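Bench technicians wanted for the new robot line at Troltcombe

Last updated: August

Old office computers have been coming through our doors at Troltcombe for years, and until lately every one was stripped by hand from first screw to last. We're now bringing robot arms onto the benches, and we need 6 people who like taking things apart to work alongside them!

The project is called Muter. We take in over 1,000 desktop machines a month, and a great many have parts with years of life left in them: memory, processors, drives, power supplies. The arm's share of the job is the repeated lifting and placing that leaves wrists sore by Thursday. Yours is everything that needs a pair of eyes and some judgement, and there's plenty of that.
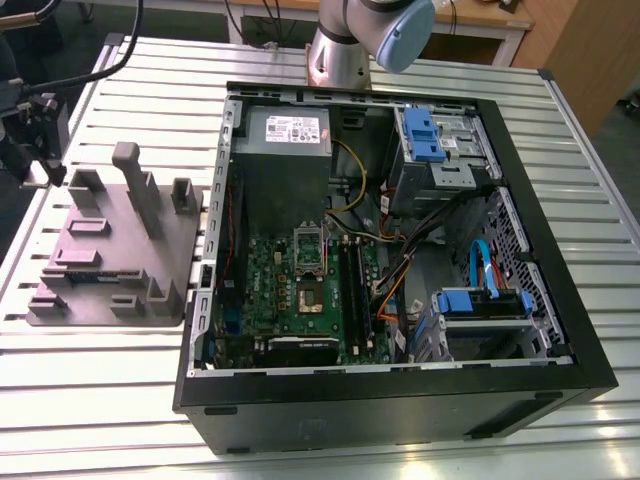
What you'd be doing

- Opening towers, laying them on the bench and deciding what is worth saving
- Teaching the arm new cases (every maker hides its latches somewhere different, and you'll get to know them all)
- Stepping in when a cable or a stubborn clip gets the better of it
- Checking and sorting recovered parts before they go over to Mercado, our resale counter
- Telling the software people, bluntly if need be, what isn't working

What changes, and what doesn't

Our present bench staff have been in on this from the start. They drew the first sketches for the parts fixtures and they have the final say on which jobs go to an arm and which stay with people. No bench post is being cut to make room for Muter. Some jobs do look different now: there is less lifting and less screwdriver work, and more setting up, watching and fixing. A few of us miss the old rhythm, so do ask about that when you visit.
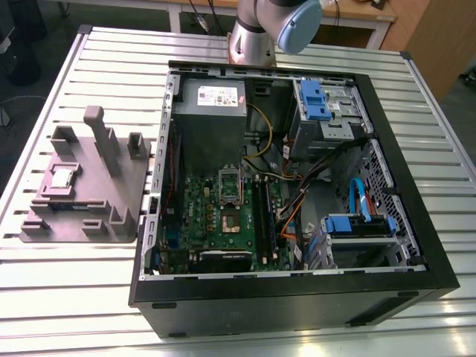
Desktop tower open on the bench, with the parts fixture beside it.

Who we're looking for

You don't need a degree or any history with robots. If you've swapped the memory in your own computer, mended bikes or sewing machines, or kept an ageing printer alive in an office, we'd love to hear from you. Patience matters, and so does being happy to say "I don't know, let's look". Full training is given on the bench, in paid hours.

Shifts start at 8 in the morning, with no Sunday working. Part-time hours are available for all the posts.

How to apply

Write us a page, or record a short message if you'd sooner talk, about something you took apart and what you found inside. Mark it "Muter bench" and leave it at the Umov building reception, Troltcombe, or ask there for a form. Everyone we shortlist gets a paid trial morning at a bench.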